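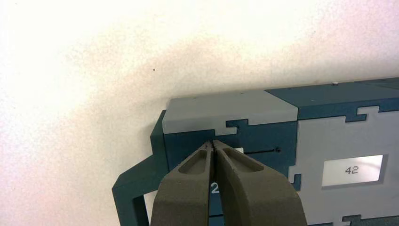 Small Controls, Household Chores: A Gallery from the Salian Program

The Salian Program studies whether machines can take on the ordinary chores of the home and the shop floor. Public attention tends to go to the large tasks, such as folding bed linens or loading a dishwasher. A considerable share of daily work, however, consists of much smaller actions: setting a timer, moving a slider, pressing a switch, reading a number and deciding what to do about it. This page is concerned with those actions and with the present state of the work.

The gallery was prepared by Zdislava Zeman of the Plorkeck Institute for the open house on 11th April. It will remain available through the end of May.

On the display

A backlit window shows the number 42 in dark digits. For a person, reading such a number takes a glance. For a machine, glare, viewing angle and the shape of the digits all matter, and a misread digit may send the rest of the task in the wrong direction.

On the slider

The thin black line on the dark teal panel ends in a small round knob. Controls of this type are common on heaters, fans and kitchen appliances. The program regards them as harder than push buttons, as contact must be kept for the full length of the movement.

On reach

The tips of the two fingers stand just to the left of the slot, with a narrow gap between them. The fingers also cover part of the panel they are working near, including the area surrounding a white digit 2. Planning for what the hand itself conceals is a continuing subject of study at Plorkeck.

On the housing

Blue-teal and pale gray panels meet along stepped seams with square tabs. Edges of this kind can be mistaken for controls by software that has been trained on plainer surfaces. Varied housings are therefore included in the Salian test plan.

On results to date

In the most recent series, the Hato control software completed 1354 of 1483 attempts at single-step tasks on small controls. Most of the remaining attempts ended with a finger resting beside the control and no movement made. Results for tasks of several steps were lower and are still under review. The Institute does not consider either figure sufficient for unattended use in a home.

Further reading

The full report, issued as Nulex Paper 2, runs to 80 pages and may be requested from the Institute library. Requests from schools and trade associations are welcome.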